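Members' Forum > Toy Libraries and Lending > Policy and Practice
5 min read

Proposed revision to the play food lending policy

Þórey Ragnarsson
Colleagues will be aware that the lending policy for play kitchens and play food has stood unchanged for several years. The Hafstein branch has been asked to prepare a revised text, and I should be grateful for comments before it goes to the members' meeting. The draft applies to all branches. It makes three changes.

1. Play food will be lent in fixed sets and no longer as single pieces. Each set will carry a printed contents card, and the borrower will sign for the set as a whole.

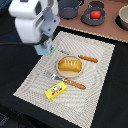

2. The replacement charge for a lost piece will be removed. A family returning a set with pieces missing will be asked to look again at home, and the set will be held back for 30 days before it is made up from spares.

3. The loan period will rise from two weeks to four. Renewals may be made once, by telephone or at the desk.

Branches are asked to reply with reference to the numbered points.

Esben_Laxdal
The Clasto branch supports points 2 and 3. We cannot support point 1 as drafted. Our members, many of whom are childminders, borrow single pieces to add to what they already own. A childminder with a full kitchen does not require a further set of pans in order to obtain a loaf of bread. We hold nearly 500 pieces of play food and the greater part of our lending is of this kind.

Þórey Ragnarsson
Thank you. Would the branch accept a small set as the lowest unit? The draft does not lay down a size, and a set of five pieces would be within its terms.

Esben_Laxdal
That would be an improvement, though I should wish to see the wording. My concern is that a fixed set places the choice with the branch and takes it away from the child. At our desk the children choose for themselves, and they do not choose evenly. Anything red goes first.

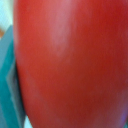

The remaining stock then sits on the shelf for months at a time. If sets are to be introduced, each branch should be free to decide how they are made up, and to change them when it becomes clear that one is never asked for. I would ask that this be written into point 1 and not left to guidance.

Elvia Varela
I write on behalf of Lestis. We moved to sets in September and would not return to the former arrangement. Checking in a returned bag of mixed pieces took our desk staff longer than any other task. With a card in each bag the borrower does most of the checking at home.

I disagree with the removal of the replacement charge. It brought in very little, but it was understood by members and it encouraged care. We would prefer a lower charge to none.

Oddur Zoëga
With respect to the previous contributor, the charge at our branch fell hardest on the families who borrow most. Two families left over it. I would rather lose a few carrots.

I also wish to raise a matter which the draft omits. Cartons, tins and packets are at present listed under "household" and fruit and vegetables under "food". A member looking for a shopping game must search both lists. I propose a single heading, "Groceries", with the following entries:

- Fruit and vegetables
- Bread and cakes

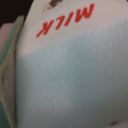
- Milk and other drinks
- Tins, jars and packets
- Eggs, meat and fish

Pots, pans and plates would remain under "Kitchen".

Keegan_Thibodeau
I maintain the shared catalogue. The change of heading can be made without difficulty, but the existing labels would need to be printed again, and there are 400 of them at the Hafstein branch alone. I would ask that it take effect only as labels wear out. I see no objection to two headings running side by side for a time.

Oddur Zoëga
I do see an objection, as the present confusion would continue for as long as the old labels last. The Grustis label stock is, however, long past its best, and we would be content to begin there.

Þórey Ragnarsson
I am obliged to all who have replied. Point 1 will be amended to permit small sets, made up as each branch sees fit. Point 3 appears to be agreed. On point 2 there is plainly no common view, and both forms of wording will be put to the meeting. Mr Zoëga's heading will be added as point 4, with Grustis as the first branch to adopt it.

Further comments should reach me by 30/12/2019.

Esben_Laxdal
The amended point 1 is acceptable to Clasto. Could the draft also state who is to supply the contents cards?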